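Turkis recalls two batches of Kashindye hemp seed oil capsules

September 24, 2023

Supplement maker Turkis has recalled two batches of its Kashindye hemp seed oil capsules after routine testing found the strength printed on the label did not match the contents.

The recall covers batches 766 and 19, sold in bottles of 60 through health food stores and the company's website since May. Up to 3000 bottles are affected. Other Kashindye products, including the liquid oil and the skin balm, are not part of the recall.

Turkis said some capsules held more oil than stated and others held less. It has received no reports of illness. The capsules were filled under contract by Jumau, which has stopped the line while its dosing equipment is checked and recalibrated.

Customers should look for the batch number on the base of the bottle, next to the expiry date. Bottles from either batch can be returned to the place of purchase for a full refund – no receipt is needed. Online orders will be refunded to the original card once the bottle is posted back, and Turkis will cover the postage.

Anyone who has taken the capsules and has concerns should speak to their doctor or pharmacist.

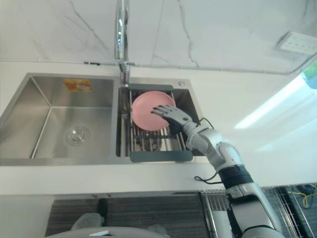

A pink plate in a grey dish rack at the kitchen sink.

Gasteo, which distributes the range to independent stores, said it had asked retailers to clear the two batches from their shelves and hold them for collection. Replacement stock will carry a new label with the corrected strength and a larger batch number on the side of the bottle. The recommended serving has not changed.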